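# Rules for a small tabletop arm in a shared room?

**plemard_pete**

I look after a little hobby arm at our makerspace, and we've been running pick and place jobs with it - toy veg into a saucepan, that sort of thing. It's all servos and printed brackets and it weighs next to nothing. One of our members reckons we need a proper risk assessment and a fence before anyone else touches it. Another member reckons that's ridiculous for something you could stop with your elbow. I'm somewhere in the middle and a bit sick of the argument!

What do other people do? Is there a standard that covers this, or do we just write our own rules and stick them on the wall?

---

**Thaddäus Aebischer**

I went through this at Hofstetter when we put two small arms in the training room, so here's my take (not a lawyer, not your insurer).

The big industrial robot standard is ISO 10218, and there's ISO/TS 15066 for people working close to the arm. Both are written with factory gear in mind, and a lot of it will read as overkill for a desktop kit. I'd still borrow the way of thinking. You assess the whole job - the arm, whatever it's holding, whatever's on the table - and a light arm gripping something sharp or hot is a different job from a light arm gripping a toy capsicum. So yes, do the risk assessment. Ours fits on one page. I wouldn't bother with a fence.
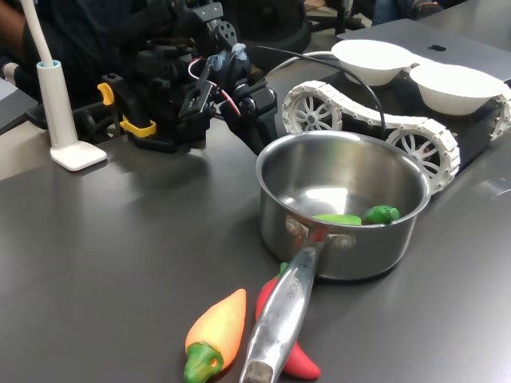 *Saucepan job with the toy chillies, rover and laptop at the back.*

The thing I'd get strict about is the table. Decide what belongs to the job and tape a line at full reach, with the gripper open. Laptops go outside the line. Cables get clipped along the arm, and you move it slowly by hand through the whole job with the power off to see what snags. Pan handles need a fixed direction as well, written down, or every person who resets the table will point them somewhere different and you'll be chasing weird faults all week.

Other stuff on our sheet:

- power switch within reach of whoever's running it, and that person stays put
- hands out of the line while the servos are live, even to fix a piece that's rolled over
- hair tied back, lanyards off
- reduced speed for any new program until it's done 4 clean runs
- one person runs it, and they say "going live" out loud

We felt silly saying that last one for a fortnight or so and then it stuck.

---

**clitside_mum**

Just unplug it when you're done. My son's one twitched when he plugged it back in and knocked his drink over the keyboard, $130 down the drain. No drinks on the table is my rule!!

---

**Plunerley Robotics Club**

Agree with most of what Thaddäus said, but I'd go easy on the "hands out" rule if you've got kids in. They forget. We cut the servo power every time someone resets the pieces and made that the rule instead. It's slower and the older ones whinge.

Also check with your insurer before you write anything up. Ours wanted the sheet signed and dated by each operator, and it was easier to have that from the start than go back and find everyone.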